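Brirkside Shared Kitchen – Minutes of the Users' Meeting
June 16, 2021
Posted by the minutes secretary
Print this page | E-mail this page

Present: 9 members. Apologies from the Flenora tenants.

1. Counter space. The Clestar proposal to buy a second shelf unit for $80 was read out again. The meeting was not convinced. A shelf was bought last time and the counter filled up anyway. Members asked what the mug tree is for if mugs still end up by the sink. No answer was recorded.

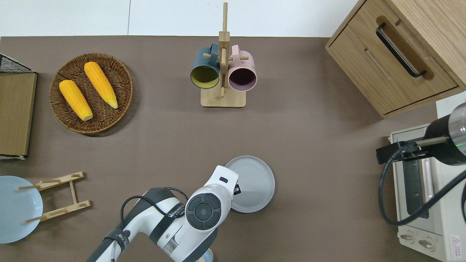
The dish rack was discussed at some length. One member holds that it drains perfectly well. Others doubted it and would like to see it used standing up for a month first. Purchase put off to September.

2. Toaster oven. Request to move it to the Szabó room refused, four against. The claim that it would "free up the whole kitchen" was thought generous.

3. Food left out. Corn and other vegetables may stay in the wicker tray. A label system was suggested – the last one survived a week.

4. Door code. Stays 2333 until further notice. Please stop writing it on the door.

Meeting closed.

This site uses cookies. By continuing to browse you accept our use of cookies.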